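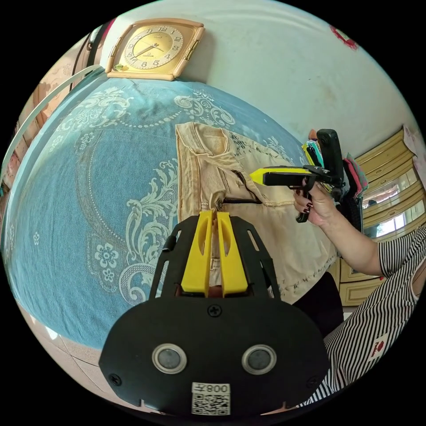
Jacket on the blue bedspread, left-gripper view, zipper running across.

Friday, after lunch. Back on the garment set with the tracker, and I think I finally know why Patby keeps losing itself on the bedspread takes! The print is all big pale scrolls and dots, so the feature matcher thinks it's in heaven, then grabs the same curl in two different spots and the pose hops sideways. Rosine guessed this back in May and I owe her a coffee.

Ran all 78 clips through the old build: 69 came out with a clean trajectory, the rest have at least one hop (plots are in the Jornell folder, coloured by clip). Worst one has a jump at frame 1833, right where the fingers get in close to the cloth and fill the centre of the view. 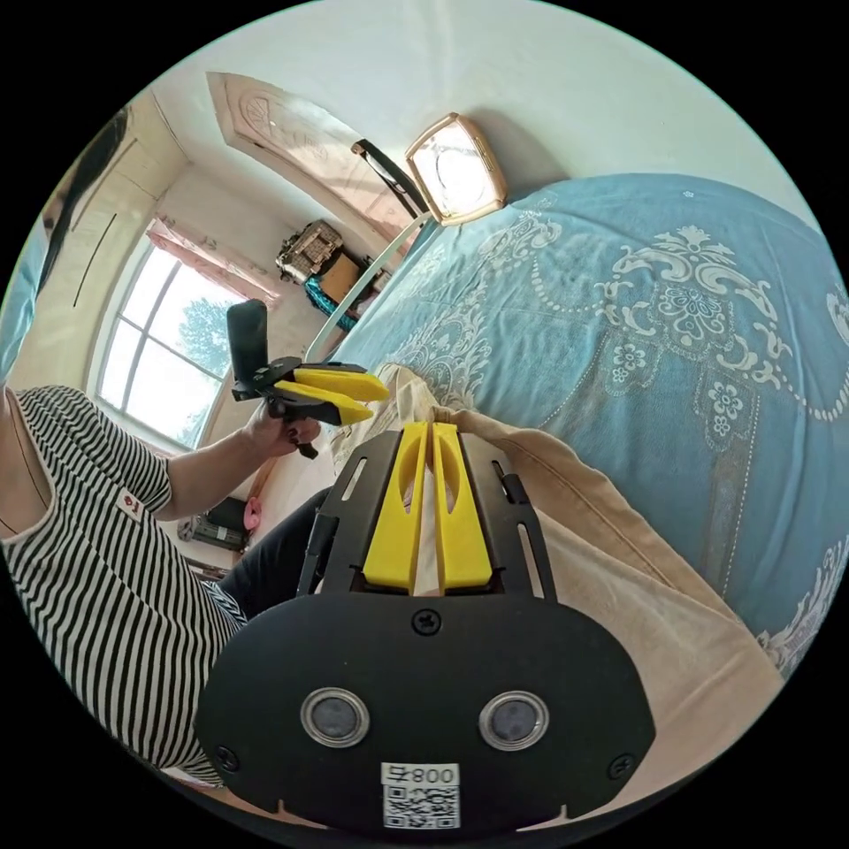 So the plan is to mask out the fingers and the mounting frame before matching, and lean harder on the IMU whenever the inlier count dips. Niloufar has a mask from her own rig but the slots in our fingers let background through, so I'll redraw it tonight.

Still to do: check the left/right time sync (Everett reckons we're 2 frames out), and ask Maxence if Erno's planner minds gaps in the pose stream or wants them filled in.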